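Search this site
Enter keywords
Go

The Pig Question

Mercy Khaemba had inherited her aunt's table, and with it her aunt's things, and with those a letter from Edeltraud Wunderlich of Tedgate, attorney, which ran to five pages and said that everything on the table must be given away by the end of September to people who deserved it.

"Who deserves a bin?" said Wafula.

"Somebody with stuff."

"I have stuff."

"You have 1,034 bottle caps, Wafula. That's a condition."

He sat down with the dignity of a man who had only stopped at 1,034 to eat lunch. Mercy smoothed the cardboard, which her aunt had taped together years ago to spare the tabletop and which by now had taken more abuse than any tabletop could have.

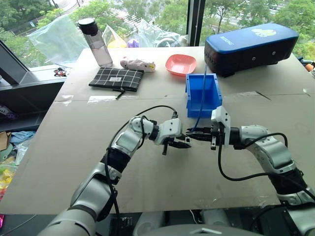
The blue bin was easy, then. Wafula could have it, caps and all. The pink dish she had promised to Rehema Kariuki next door, who had admired it loudly at the funeral lunch, during the prayer.

That left the pig.

"It's a small pig," Wafula said. "Give it to a small person."

"Your nephew?"

"He bites."

"The letter says deserving."

"Then put it in a drawer and tell the attorney it's thinking things over."

Mercy had known the pig for most of her life and had never seen it stand up. It lay on its side through birthdays, through the long business with the Kinyua cousins, through the evening her aunt threw out a suitor from Darnora for calling it a dog. He had been a nice man with his own van. Her aunt never mentioned him again, though she did sometimes mention the van.

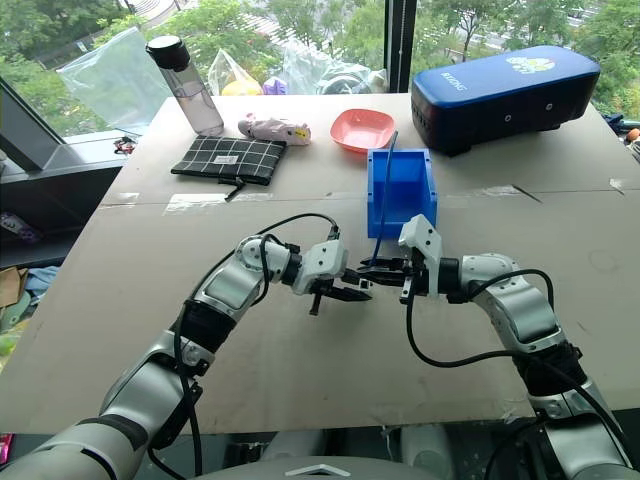
The pig, the bowl and the bin, still awaiting a decision.

At seven Rehema came to the door for her dish and stayed for tea. She looked at the pig for a while.

"Your aunt told me that one was mine," she said.

"When?"

"Often."

"She told me it was mine," said Wafula, who had been trying to get rid of it since noon.

Mercy picked up the letter and turned to page four, where Mrs. Wunderlich had set out what to do in the event of a dispute. It said to put the kettle back on.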